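Roof window or bigger side window for a north room?
Skatholm self-builders board > Windows and light

higinio_n
2026-10-30
Hello all. We are converting the upper room in our house at Skatholm and I must choose before the builder orders. Option one is a large window in the end wall. Option two is a roof window from Bastimico, 726 with fitting. The room faces north and is dark from lunch onwards. What would you do?
Higinio Nava

Sistgate40
Roof window, without a doubt. Light from above goes much deeper into a room. We have had ours for 4 years and I would not go back.

dilani_w
I must disagree a little. A roof window gives good light, but you see only sky when you sit down, and the rain is loud on it. My sister has one over her bed and she sleeps badly from April onwards, even with the blind. With a wall window you also get the garden.

Sistgate40
The blind is a question of quality. Ours came from Lozano and it is completely dark with it closed.

dilani_w
Maybe so, but then you must pay for the blind also. Higinio, did they include it in the price?

higinio_n
No, it is extra - I asked today. What I like in the wall window is that it can be placed high, so we keep the radiator under it. My wife prefers this too. I am still not sure about the heat loss.

plumb_14
Ask for the U-value of the whole window, frame included. Sellers often give only the glass.

higinio_n
Thank you, I will ask for that.

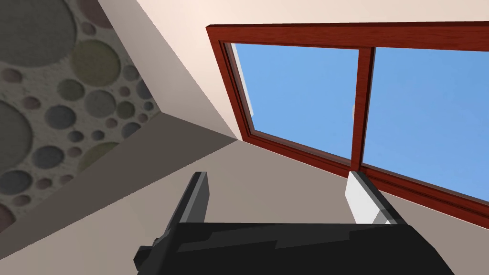

Large window, blue sky outside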